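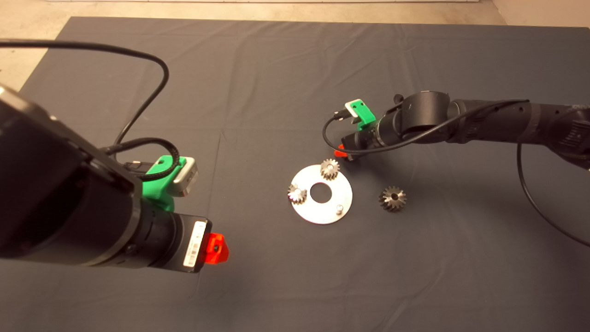

Budget for a second arm: buy now or wait?

Mabli Lloyd
I plan the equipment for a small repair workshop in Fodville. We want to put gears on the pins of a round metal plate with two arms, one green bracket with a small camera on each wrist, and printed orange-red tips. My manager asks if one arm would be enough and the other can wait until October. I have $1000 left for everything that is not an arm: brackets, tips, cables, cloth for the table. Is this realistic? And what do people forget to put on the list?

Thaddäus Camenzind
I had the same discussion at Nägeli two years ago. We bought one arm first and I regret it. With one arm we had to pay for a clamp to hold the plate, and the clamp was useless for us when the second arm came. If you know that you will need 2, order 2.

For the rest, our list came to $405, without the cameras. Most of it was cables. Measure them with the arm stretched fully out and then add a good loop at the wrist, or the plug at the camera will carry all the pull. Print many spare tips, they are the cheapest part and they wear. Please also count your hours for calibration, my boss did not want to see this line but it was the biggest one.

pivar_67
Depends on the gears. What size?

Nernberg Workshop
I agree with Thaddäus about the cables. I would only add spare gears and one spare plate to the budget. Our pins got scratched in the first month and then the gears did not slide on well, so we waited over three weeks for a new plate. A dark matte cloth is a good colour choice under shiny metal, and it costs almost nothing.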